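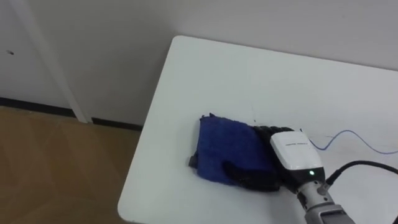

Spent Saturday teaching the arm to wipe a table by remote control. A few notes while I still remember them. 1/

The task is simple on paper. Marks on a white tabletop, one blue cloth, one arm. I drive, it records, and later the policy tries to copy me. 2/

We got 41 runs in. I threw out 19 straight away. Most of those were my fault: I'd stop partway to think about where to go next, and the arm learns the stopping as well. 3/

So now I plan the strokes before I hit record. Start at the far side, pull toward me, lift, go again. No thinking on the clock. 4/

Pressure is the hard part. The controller gives me no feel for how hard I'm pushing, so I watch the fingers and the way the cloth bunches. Too light and it skates over the marks. Too hard and the arm faults out. 5/

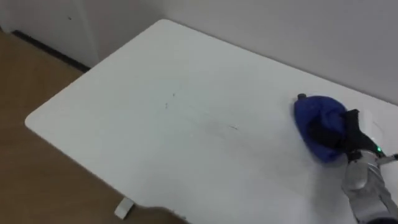 Cloth down, with the smudges still to the left of it.

Greer Imrie tried the other method, holding the wrist and moving the arm through the wipe by hand. Her strokes were much smoother than mine. The trouble is her hands end up in the head camera's view, and they won't be there when it runs on its own. 6/

We're keeping remote for the training set and using hand guiding to work out good paths first. Slower, but I like the results better. 7/

Folding matters more than I expected. A flat cloth slides out of the grip. A thick wad holds, but less of it touches the table. We settled on folding it over twice and pinching one end. 8/

Someone asked about marks. Pencil for now. Marker is on the list, and so is dried coffee, which Greer has offered to supply. 9/

Each session is up to 2 hours. Past that my colour judgement goes and I start calling grey patches clean. 10/

Next batch is at the Trelar bench in Mudville later in November. Different table, same cloth. I'll post how the policy does once it's trained. 11/11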